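Nimenville Corner Store Co-op
Minutes of the members' meeting, Tue 29 August
Held in the back room of the store, 7 p.m.

14 shares | 5 comments

Chair: Sointu Niskanen. Minutes by the secretary, who would like it known that she asked for a laptop and got a pad.

1. Minutes of the July meeting

Approved with one change. The July minutes said members "welcomed" the Lindqvist proposal. Several people said they had done no such thing. The word is now "heard."

2. The Lindqvist proposal

Lindqvist is the firm hired to tell us how to lay out the shop floor. Their report was passed around. It says we should move bread to the back wall so that shoppers walk past more goods on the way to it, take out the long middle aisle, and put in open wire shelving along the side wall.

The chair asked what evidence there was that people buy more when they are made to walk farther for bread. The report says "studies show." It does not say which. A member who used to run a hardware store said that in his time he had moved the nails to the back on advice like this, and what he got was people asking where the nails were.

It was pointed out that many of our regular shoppers are older and come in for bread, milk and a paper. Making them walk to the back wall in order to sell them crackers struck some as rude. Others said every supermarket does it. The reply was that this is why they come to us.

The secretary asked whether the report had been written for our store at all. Page three mentions a parking ramp. We do not have a parking ramp. The chair will ask Lindqvist about it.

Decided: bread stays where it is. Lindqvist to be asked for the names of the studies, in writing, before the second half of their fee is paid.

3. Shelving

Kept separate from item 2, as some members like the shelves and dislike everything else in the report.

The quote is $600 for the side wall, delivered but not put together. The current shelves are solid board and have held up since before most of us joined. The bottom one sags. The case for wire is that it is easier to clean and lets light through. The case against is that small jars tip on wire and anything that leaks goes all the way down. The member who does the Saturday cleaning said she would take wire over board any day and that people who have never scraped dried syrup off board should not vote. She was reminded that all members may vote.

A motion to buy the whole lot failed. A second motion, to spend up to $350 on wire shelving for the canned goods only and see how it does through the winter, passed with two against. Both asked for their objection to be noted. It is that "see how it does" has no end date and things bought on trial in this store have a way of staying. See the slush machine.

4. Hatutel card reader

Hatutel wrote to say our card reader plan is being "upgraded." Members asked what we would get that we do not have now. The letter lists "greater peace of mind." The monthly charge goes up by $5.

Discussion was short. The reader drops the line when it rains, and has done so under the old plan, which was also supposed to bring peace of mind. The chair spent most of a morning on the phone with Hatutel and was told to turn the thing off and on. She had done that before she called.

Decided: write to Hatutel saying we will pay the new rate when the reader works in wet weather. Nobody expects this to succeed, but the chair wants it on paper. She will also get a price from another company.

5. Sornar coffee

Sornar has offered a free coffee stand if we agree to sell only Sornar coffee. The word "free" was looked at closely. Under the contract we would have to order 80 bags a quarter, and we would pay for the stand if we dropped out in the first year.

A member said the coffee was good. Another said it was fine. The sample was tried during the break, and opinion did not shift much either way. Several people said their neighbors will go elsewhere if the cheap store coffee goes, and that a stand which costs us customers is a strange sort of gift.

Decided: no to the contract. We will take one case at the normal price if Sornar is willing to sell it that way.

6. Opening hours

The request to stay open until ten on Fridays came back again. The till rolls from the last trial were brought out. The late hours paid for the lights and little more. Those in favor said the trial was in bad weather. Those against said it was the third trial and the weather could not have been bad for all of them.

Left as is. May be raised again, though the chair asked that whoever raises it also offers to work it.

7. Any other business

The slush machine. It is still here. It has not been switched on this summer. Offers to take it away are welcome.

The notice board has filled up with cards for businesses that have closed. The secretary will clear it.

A member asked if the newsletter could go back to larger print. Agreed without a vote.

Another asked whether the store sign could be repainted. Put off until we know what the shelves come to.

Meeting closed at 8:50 p.m. Next meeting in the same room. Please bring your own mug, as the co-op ones keep walking off. 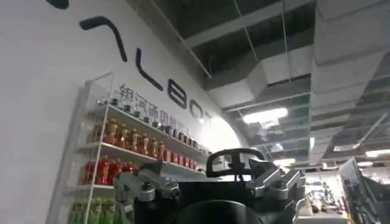
White wire shelving with small jars or cans on the top shelf (item 3).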